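I bought into Brotholm the way most people seem to, which is to say I went for a sandwich and came home with a brochure. The development sits on the old Benavides cannery lot, two blocks up from the river, and when the last batch of condos went on sale in February there were 397 of them and a line out the door by breakfast.

My agent, Daiane Vieira, had warned me. "Pick your floor before you pick your kitchen," she said, and I nodded and went straight to the kitchens. They're lovely! They're also small, and if you cook for more than two you'll want to look at the corner units, where the counter turns and runs under the window (the ones facing the rail yard are cheaper, and I didn't mind the trains as much as I expected).

Rocío Ñahui, who bought on the fourth floor, did it the sensible way. She walked the lot on a Friday at rush hour, asked about the monthly fees, and found out that parking is a separate purchase - a detail I picked up from page 20 of my contract, after signing it. She pays up to $400 a month in fees, storage included. I pay a bit less and keep my bike in the hall.

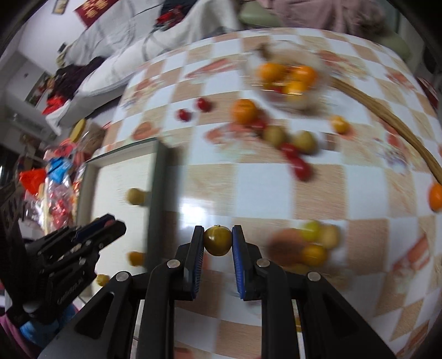
*Fruit on a checked tablecloth.*

Would I do it again? I think so, though I'd hold out for a higher floor. The next building, Mudus, goes up on the far side of the lot, and Daiane says the sales office is already taking names. The plans I saw have bigger balconies and fewer closets. Rocío has put her sister on the list.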